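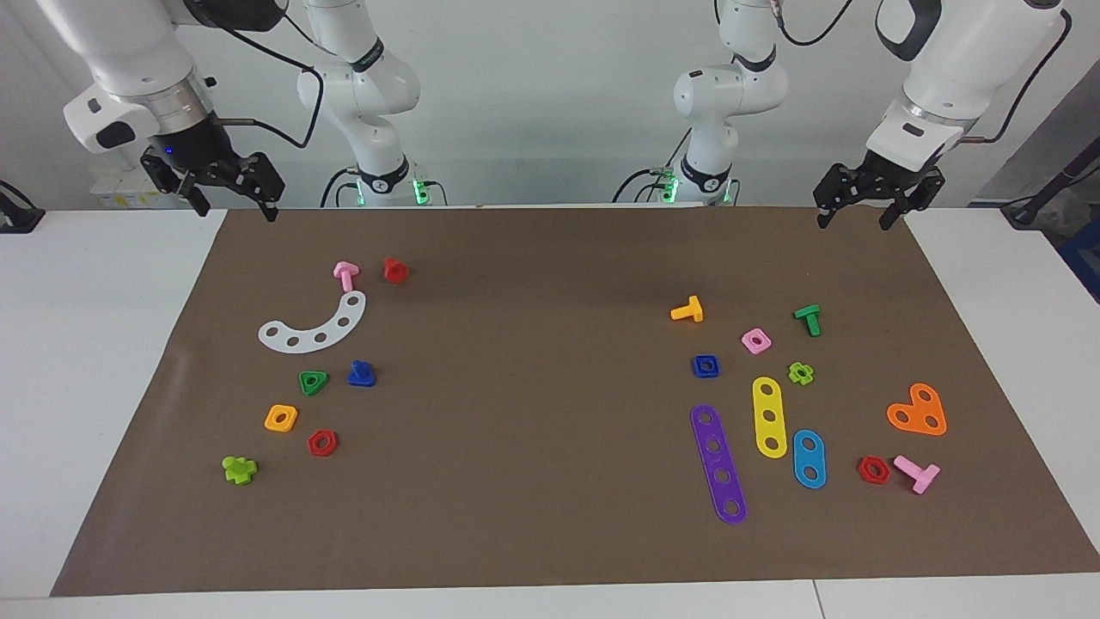 Protest und Diplomatie, Sitzung 4: Die Menge vor dem Tor
Skript zur Vorlesung, Stand 9/11/20

Vorbemerkung. Wer in der letzten Sitzung gefehlt hat, lese bitte zuerst die Blätter zum Begriff der Mission nach. Ich setze im Folgenden voraus, dass niemand mehr Botschaft und Konsulat verwechselt. Die Klausur vom Februar hat mich in dieser Hinsicht Demut gelehrt.

1. Worum es geht

Eine Botschaft ist ein praktischer Gegner. Sie hat eine Adresse, eine Fahne und einen Zaun, und sie läuft nicht weg. Die Regierung, der die Empörung gilt, sitzt dagegen meist mehrere Flugstunden entfernt und liest davon beim Frühstück. Der Protest vor der Vertretung richtet sich also an mindestens zwei Empfänger: an den Entsendestaat, der auf den Plakaten steht, und an das heimische Publikum, das auf den Plakaten nicht steht, aber gemeint ist.

2. Rechtlicher Rahmen (Wiederholung)

Maßgeblich ist das Wiener Übereinkommen über diplomatische Beziehungen von 1961. Für uns wichtig:
Art. 22 Abs. 1: Die Räumlichkeiten der Mission sind unverletzlich. Ohne Zustimmung des Missionschefs geht da auch die Feuerwehr nicht hinein.
Art. 22 Abs. 2: Der Empfangsstaat hat die besondere Pflicht, die Räumlichkeiten vor Eindringen und Beschädigung zu schützen und zu verhindern, dass der Friede der Mission gestört oder ihre Würde beeinträchtigt wird.
Art. 29: Unverletzlichkeit der Person des Diplomaten.
Art. 9: Der Empfangsstaat kann den Missionschef jederzeit und ohne Angabe von Gründen zur persona non grata erklären. Die Ausweisung des Botschafters, die auf der Straße so gern gefordert wird, ist rechtlich demnach die einfachste Übung der Welt. Politisch ist sie teuer, und daher bleibt es oft beim Fordern.

Was die «Würde der Mission» im Einzelnen verlangt, ist umstritten. Sprechchöre auf der anderen Straßenseite gehören in vielen Staaten zur Versammlungsfreiheit. Farbbeutel gehören nicht dazu. Für Eier gibt es eine erstaunlich umfangreiche Praxis, die wir aus Zeitgründen überspringen.

3. Geduldet, gelenkt, bestellt

Ich schlage drei Typen vor, wohl wissend, dass echte Demonstrationen sich ungern einsortieren lassen.
Geduldet: Die Behörden hätten den Protest lieber nicht, lassen ihn aber laufen. Viel Polizei, schlechte Laune auf beiden Seiten.
Gelenkt: Es gibt einen Anlass und echten Ärger, dazu eine Obrigkeit, die Uhrzeit und Route vorgibt.
Bestellt: Die Plakate haben alle dieselbe Schrift, und die Busse warten mit laufendem Motor.

Vorsicht vor dem bequemen Schluss, eine bestellte Menge meine es nicht ernst. Man kann mit dem Bus kommen und trotzdem wütend sein. Umgekehrt gibt es spontane Versammlungen, deren Teilnehmer den Anlass erst vor Ort erfragen.

4. Übungsfall Wodska

Der Staat Wodska unterhält in der Hauptstadt Sesance eine Botschaft. Nach einer Zeitungskarikatur aus Wodska versammeln sich vor dem Gebäude Demonstranten. Die Polizei meldet 1.133 Teilnehmer, die Veranstalter melden 1.359. Nach 60 Minuten fliegt ein Stein durch ein Fenster der Visastelle; 27 Personen werden festgenommen und am Abend wieder entlassen. Das Außenministerium in Sesance «bedauert den Vorfall» und weist im selben Satz auf die Gefühle der Bevölkerung hin.

Bitte bearbeiten:
a) Hat der Empfangsstaat seine Schutzpflicht verletzt? Achten Sie auf den Unterschied zwischen Erfolg und Bemühen.
b) Analysieren Sie die Formulierung des Ministeriums. Wer bedauert hier was?
c) Wodska beruft seinen Botschafter «zu Konsultationen» ein. Ordnen Sie den Schritt ein und nennen Sie zwei mildere Mittel.

Über die Differenz der Teilnehmerzahlen brauchen Sie nichts zu schreiben. Sie ist für solche Anlässe rührend klein.

5. Lektüre und Organisatorisches

Die Texte liegen im Semesterapparat, Ordner Khurana, die Karten im Ordner Gilisthorpe. Die Ordner heißen nach den Seminarräumen, in denen sie früher standen. Bearbeitungen höchstens zwei Seiten, Schriftgröße lesbar. Nächste Sitzung: Abbruch diplomatischer Beziehungen und wer danach die Pflanzen gießt (Art. 45).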